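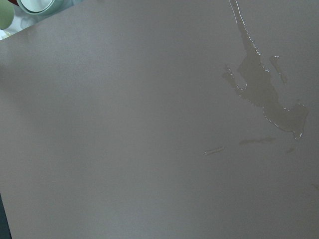

Progress report, Feltwood project, wiping and tidying strand
To: Lau fund office
From: Ojārs Krūmiņa, Wurnholm workshop
Period: up to end of November

Quick one this time, as the full write-up goes in with the accounts. Have tried to follow your headings, have dropped the ones with nothing under them.

Where we are

Spills on flat surfaces: moving. Tidying small things off a counter: moving, slower. Folding: parked, see further down. Two arms running, both on the same software since the start of the month, so for once the results from one can be set against results from the other.

You asked in the last call whether we could say in ordinary words what the machine can do now. Trying. Put it by a bench with a wet patch on it, plain water, nothing else within reach of the cloth, and it will usually find the patch, pick up the cloth, wipe, look again, and wipe again if it thinks it needs to. Slow. A person would have done it and gone to put the kettle on. But it does it without one of us hovering over the stop button, and in spring we could not say that.

What it can't do is know what it is wiping. Water, oil, glue, all the same to it. A person smells it or sees how it creeps and goes for the right thing. Ours goes for the cloth.

Wiping runs

251 runs logged in the period. That is all runs, good and bad, including the ones where we stopped it by hand. I know the summer report left those out and you picked us up on it, fair enough. Failed and stopped runs are now in the same sheet as the rest, with a word or two on why. The sheet goes with the accounts.

Main reasons for failure, worst first:

Seeing clear liquid. Still the big one. Water on a dull surface is mostly a shine along the rim, and if the light is soft and even there is not much shine to be had. The middle of a puddle can look near enough the same as a dry board. The model has learnt to go looking for bright edges, good, but then it treats any bright edge as water. Foil, a spoon, the lip of a plastic tub.

Thin runs and stray drops. It goes for the big patch and calls the job done. The trickle leading up to it gets missed, so do the drops that land away from the main patch. We changed the second look so that it covers the surface past where the cloth has been. Better. Costs time on every single run though, including the ones where there was nothing to find.

Pushing water about. Too much water for the cloth and it just moves it along, sometimes over the edge and on to the floor. A person would fold the cloth, or wring it out, or fetch another. We have it swapping the cloth for a fresh one from a stack, which works if somebody has stacked them neatly. Wringing out is not going to happen in this grant. I would rather say so now.

Marks that are not spills. Old stains, scuffs, bits of dried glue. It will scrub at a scuff for as long as you let it. We put a limit on the number of passes, after which it flags the spot and moves on. Crude but has saved us hours. The flag list is handy in itself, the shop staff at Prakevura asked if they could have it every evening, as a list of places to have a go at by hand.

Prakevura visits

The shop has been very patient. We are in before opening, out by half past eight. They let us use the packing counter, which is a proper working counter with tape, labels, tubs, offcuts and whatever else was put down the night before. Very differant from our bench at Wurnholm, where everything is where we left it.

Results there are worse than at ours. Expected. The gap is smaller than at the last report, and most of what is left is clutter and not the wiping as such. If something is sitting in or next to the wet patch, the machine has to choose: move it, wipe round it, or leave off. It nearly always wipes round it, because that was what we mostly showed it. So you get a clean counter with a wet ring wherever there was a tub. The shop manager was polite about this.

We are now collecting runs where the thing gets picked up first, put down somewhere dry, and put back after. Tape rolls, tubs, a stapler. Tape rolls a nuisance to grip when they lie flat. Fine on edge.

What the shop would want, having asked them:
- something that does the counters after closing with no one there
- doesn't have to be fast
- must not knock stock off
- must not leave a wet floor

The last one matters more to them than a perfect counter, and they said it several times. We had been scoring on how dry the counter was and not looking at the floor at all. Floor check added to the score sheet. It makes our figures look worse, you will see a dip, that is the reason for it. 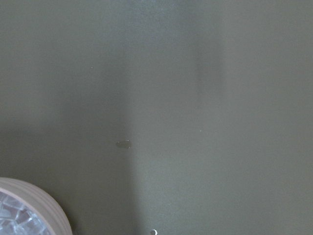

Can the machine tell when a surface is clean enough to stop?

Only partly. It compares a look before with a look after and stops when it finds no difference worth another wipe, which works for fresh liquid on a plain surface and works badly for marks that were there already, for crumbs and specks, and for patterned worktops.

We had hoped for a better answer by now. The touch route (drag a dry finger pad across, feel if it slips) was tried for a fortnight and shelved. Too easily fooled by a polished surface. May go back to it with a different pad if there is money left over.

Tidying

Small items into a tray. Pens, clips, rolls of tape, bottle tops. Picks up most things thicker than a coin. Flat scraps of paper and film are hopeless, it pinches at them and comes up with nothing, then goes back for another go. See-through packaging is the same trouble as the water, it can't see it well enough to know where the edges are.

The bigger matter is what is rubbish and what isn't. A scrap of label might be rubbish or might be the only place somebody wrote down an order number. We have settled on: nothing goes in the bin. Everything goes in the tray and a person sorts the tray. It makes the machine less use, and it keeps us welcome at the shop. Your assessor asked whether this counts as doing the chore. Half of it I'd say.

Folding

Parked. Towels were all right on a good day, anything with sleeves was not. The person who was doing it has moved over to the wiping, where we had more to gain. Happy to pick it up again if you want it, but it would have to come out of something else.

So can machines do household and shop-floor chores yet

I know this is the line that gets lifted into your annual summary so have tried to be careful with it. Single chores, set up with some thought, by a machine that is allowed to take its time: some of them, yes. Whole jobs, such as clear up the kitchen or close down the counter: no. The gap between the two is mostly judgement and odd cases, what to move, what to leave, when to stop, when to go and get someone. The arm itself is hardly ever what lets us down. I would not want the summary to say we are close. I would not want it to say we are stuck either, the machine is plainly better at this than it was when you last came.

Problems and spending

One arm out of use for part of the period, wrist joint, maker repaired it, no charge to the grant. Lost shop visits because of it, made up since by going in earlier.

Cloths. We get through an absurd number. Moved from the travel line with your okay, thanks for the quick reply.

Rent at Wurnholm goes up in the new year. Covered from our side until the end of the grant.

Storage for the recordings filling up faster than planned, mainly the extra second looks. Would like to buy more disks under equipment. Form attached seperately, needs a signature from your end.

Next period

Runs with things moved out of the way first, at Prakevura as well as ours. Milk and squash as well as water, both easier to see and harder to get off. A worktop with a pattern, borrowed, arriving soon I'm told. Floor check done by the machine itself if we can get it to look down over the edge without catching the counter.

We want four evening sessions at the shop after closing, with one of us in the back room and not at the counter. Insurance is asking for a letter from the fund saying you know about it. Could you send that before the others if there is a queue, the shop can't give us the evenings until it is in.

Call any time before ten, phone is off after that as I'm at the bench.

Ojārs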